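The cable rule, and a few others I finally wrote down

So I've been promising Despina for ages that I'd type up our cell rules, the ones that live half in my head and half on a sticky note that fell behind the monitor sometime in November. She got tired of waiting and started asking me in front of other people, which worked!

Some background if you're new to the blog: I look after a little two-arm cell we call Ultach. Two arms, one table, and a shared patch in the middle where both of them can reach. That patch is where all my gray hair comes from.

Rule one is about who owns the middle. Only one arm gets to start a move into the shared patch at a time, and the other one has to be holding still or backing out. Ilir Papadopoulos wanted it looser (he likes things fast, bless him) and we went back and forth over a whole lunch. We settled on 50 percent speed for handovers and he still brings it up.

Rule two, walls before hands. If the arms are powered, your hands are outside the enclosure. I don't care if it's only a quick nudge of a tube. Stop, check that it's stopped, then reach in. I've caught myself leaning in with a pipette tip box more than once, so I'm preaching to me here too.

Rule three is cables, and I will die on this hill. Every cable gets clipped along the link and gets a loose loop at the joints. Too tight and you're yanking on a connector every time the wrist turns. Too loose and it wanders into the other arm's business. After you change a clip, jog each joint slowly through the moves it's going to make and watch the loop the whole way. Yes, the whole way, even if it's boring and your coffee is getting cold.

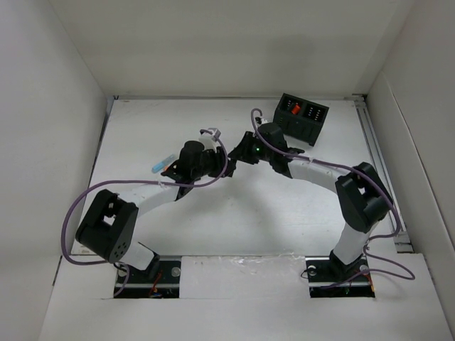

What goes in the log

Every stop, even the silly ones. We're up to entry 337 and a good chunk of those are me writing "bumped rack, put rack back." Write what the arms were doing, what was on the table, and whether you moved anything before restarting. Initials too, please, Ilir.

Despina also wants a line for any rack that's sitting crooked before a run. I grumbled, then I said fine. Next up is the gripper checklist, which is still a mess of arrows on a whiteboard, so give me a couple of weeks on that one.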